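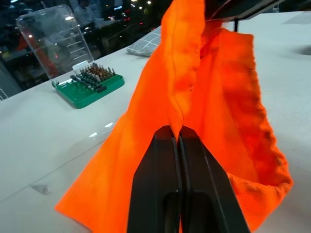
Wrist view, orange cloth pinched between the fingers.

Tirnard Robotics Club > Cloth handling > Grip point on the orange cloth

ashour_lab
Posted September 9, 2019
Current grip for the fold task. Fingers are closed on the cloth below the long vertical fold. Policy was trained on 97 demos, all with this cloth. I want to freeze the grip point before we record more. Objections?

clond17
One. You are pinching mid-cloth, with a flap going left and a loop open on the right. The second arm has to find a corner in that. Grip the hem instead.

ashour_lab
The hem is frayed. Edge detection on it failed in 15 trials in March and we dropped it.

clond17
It failed with the old threshold. Rerun it before you freeze anything.

Abdelghani Hegazy
Separate issue: glare on the white tabletop. There is pale blue reflection over a good part of it. Olier's segmentation script reads glare as background on one pass and as an object on the next. Matte mat, or lock the exposure.

ashour_lab
Exposure is already locked. Mat is possible.

olier_k
Script is fixed in the Clondcombe branch, pull again. Also move the bit set. The open lid is clear plastic and the depth values through it are useless.

clond17
Disagree on the bit set. Competition tables have clutter. Leave it and mask the depth.

olier_k
Mask it then, but log which episodes have it. I am not sorting 867 files by hand.

ashour_lab
Will add a clutter field. Hem rerun goes first, same cloth, new threshold.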